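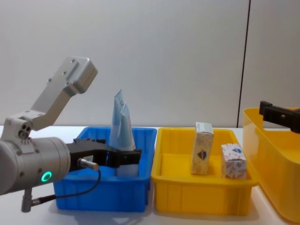 Bench at ours, arm on the blue bin

Forum > Warehouse and packing > Robots on the picking bench, how is it for you lot?

packbench_mo
Right, quick one before my break ends. We've got the arms doing small items now at Bondstead, toiletries side. Blue bin, yellow bins, white table, you get the idea. Used to be me and Siriporn Kamolrat on that bench, chatting and picking. Now she's on returns and I look after the arms, which means clearing stops, topping up bins, and writing in the log what went wrong. Same pay so far. Anyone else had this? Is it a proper job or am I just there till they don't need me

tapegun77
Had it at Bidwood two years back. Yes it's a job. No it wasn't the same pay for long, they put us on a new grade called "cell attendant" and the pick bonus went. Get it in writing NOW. Your bonus was on pick rate yes? Whose picks are they when the arm does them?

packbench_mo
Bonus was on rate yeah. Frozen at my old average till the end of January, then "review". Didn't like the word review tbh

lowbay
Can't agree with the doom. My wrists were shot after six years of small cartons. Moved to minding the arms and I sleep at night now. I'd take a bit less money for that. Not everyone misses picking

tapegun77
Glad for your wrists, seriously. But "a bit less" was £15 a week for us and nobody's rent went down

lowbay
Fair

Grommet_Jan
What's it like on soft stuff? Ours (different site, Raler kit) was fine on boxes and hopeless on pouches. Person ended up doing all the pouches so your easy work goes and the fiddly work stays. That's the bit managment never put in the slides

packbench_mo
Same kind of split here. Cartons are mostly alright, it's anything that crumples. Also cartons with a loose flap, soap and that. Grip goes on the sides and you stand there watching the flap thinking go on then. Shift before last we did 523 items and I'd written up more stops on pouches than everything else together. Siriporn could do a pouch without looking at it.

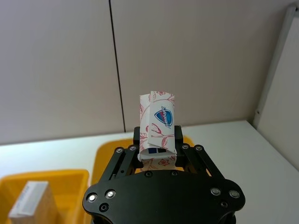
And the standing there is the thing I didn't expect. Picking, the shift goes. Minding, you look at the clock and it's 10.40. Look again, 10.50. They've said no phones at the bench and no radio either, because of hearing the alarm. I'm more tired than when I was doing the lifting, figure that out

Grommet_Jan
Not daft at all. Watching is tiring. We asked for swaps every hour, an hour on the arms then an hour on goods in or whatever. Took some moaning but we got it. Much better, and more people learned to clear a stop so you could go to the loo without it all backing up

lowbay
Swaps yes. Don't let it be one person per shift who knows it

dockside_bhat_user
Bit of a different view. I'm a team lead (don't shout). We run the Bhat scheduling thing with ours and the minders' log is the most useful bit of paper in the building. The people who wrote "stopped, pouch, top folded over, third time" got listened to. Two of ours are on the setup team now. The ones who wrote "stopped again" didn't. Unfair maybe but write it properly

tapegun77
So they do the engineers' job on packers' money and might get noticed. Lovely

dockside_bhat_user
They're not on packers' money now, that's what I just said

tapegun77
Two of them aren't. How many minders you got?

dockside_bhat_user
More than that, ok. Point taken. I'd still write the log properly

packbench_mo
Been writing it properly anyway as I'm nosy. Will ask about swaps tommorow, and the grade thing in writing. Siriporn says she'd come back for half a shift if they rotated, she hates returns - all trainers and the smell that goes with them. Break's over, will post what they say

Grommet_Jan
Ask for the swaps first, it's the easier yes. And take her in with you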